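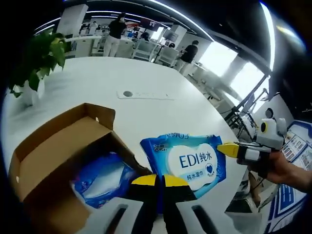 Two of the hand-held grippers at the packing table, with the wet wipes and the box.

I have been putting off writing about the Jesen result because I like some of the people involved and I don't much like the result. But three readers have now sent me the link with some version of "so is this solved, then?", and my answer is no, it isn't, though it's more interesting than the announcement made it sound.

The claim first. Jesen is a training method for putting mixed household items into a cardboard box. You collect demonstrations with hand-held grippers, no robot needed, and the policy you get out is meant to run on whatever arm you bolt a matching gripper to. The headline figure is that 267 demonstrations did as well as 300 from the older Lins recipe. That's it. That is the figure everybody passed round.

Now, 267 against 300 is a saving of 33 demonstrations. If you have ever stood at a table doing this you'll know that 33 more goes at putting a packet in a box is an afternoon, and not a very long one. I would want a far bigger gap before I changed anything in how I work. And there's the small matter of who gave the demonstrations. As far as I can tell from the write-up, the Lins set was recorded back in December by people who were new to the tool, and the Jesen set was recorded by people who had months of practice on it. Practised hands make cleaner demonstrations. You could swap the two methods over and I'd half expect the same gap to follow the hands.

I asked Sawsan Twal about this, as she ran a good part of the collection, and she was fair about it. Her view is that the practice effect is real but small, and that the gain comes from how the method lines up the start of the grasp across different people. She may be right. It isn't in the paper, though, and I can only go by what is. 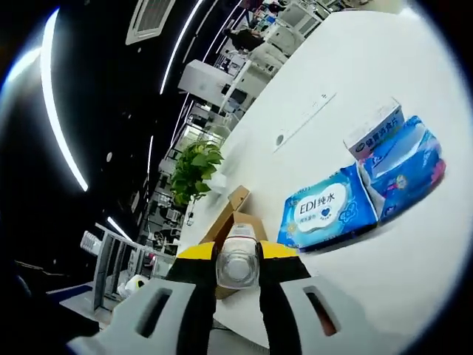 The choice of objects bothers me more. Soft packets are forgiving. You can pinch one off-centre, crumple a corner, drag it a bit, and it will still go in the box. A clear bottle is a proper test: cameras see straight through it, it has shiny patches that move when you do, and a squat one gives you very little height to get hold of. So I went looking for the results split by object, and there aren't any. Packets, cartons and bottles are all lumped into one success rate. If the bottles did well, that's the best thing in the whole project and I can't think why you would bury it. If they did badly, then we have a paper about wet wipes.

Then the testing. The 200 test runs were all done at the table where the demonstrations were collected, with the same white top and the same windows. Jorkitz, who wrote the simulator a lot of us use for this sort of thing, put in a random lighting option years ago for exactly this problem, and it's ignored here. Vimia, who are paying for the next stage, describe the method as "ready for any workplace". Fine, show me a second workplace. Show me a brown table, even. 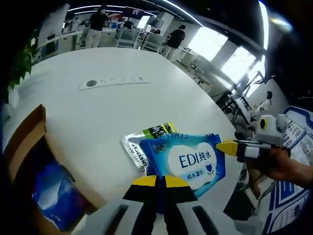

What I do believe is the two-handed part. Most hand-held gripper work I've read sticks to one hand, and the second hand gets treated as a nuisance to be sorted out later. The Jesen people record both together and keep the timing between them, and the failures they list in the appendix (do read the appendix, it's much better than the front) are mostly timing failures, where one side lets go before the other has hold. Those are honest failures and useful ones. There is one run, number 266, that they go through step by step, and I learnt more from that page than from all the bar charts.

So my position for now: a decent way of recording two-handed work, with a comparison stuck on the front that can't carry the weight put on it. I'd like to see new people, a different room, and the bottles counted on their own. Sawsan says the per-object numbers exist and she'll ask whether they can go up. I'll add them underneath this post if they do.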